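Visit to the Darnari teaching room, June

Our group took the morning train to Tarnness and arrived at the gate a little before ten. Junpei Ishida met us there and brought us directly to the second floor, where people teach the robots by hand.
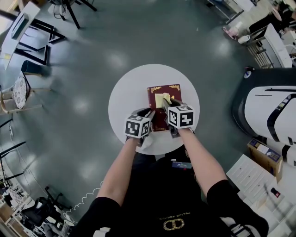 I had expected joysticks and big screens. At Darnari the operator holds a gripper in each hand and does the task with his own arms, at a small round table. The white cubes with black markers on top tell the system where each gripper is and how it is turned. The task that morning was wiping the cover of a book with a tissue, and one gripper must keep the book still – this is more difficult than it sounds.

Nusrat Sarkar, who plans the tasks, told us they have 3,183 recordings for the book task. Each operator works for two hours and then changes to another job, because the wrists become tired. A bad attempt is also saved, with a mark.

After this we could try ourselves. I made three attempts and only the last was accepted. My mistake was to press too strongly, so the book moved away from me.

Lunch was in the canteen of the Fukuda building next door. In the afternoon we saw the remote control room, but it will be in my second report.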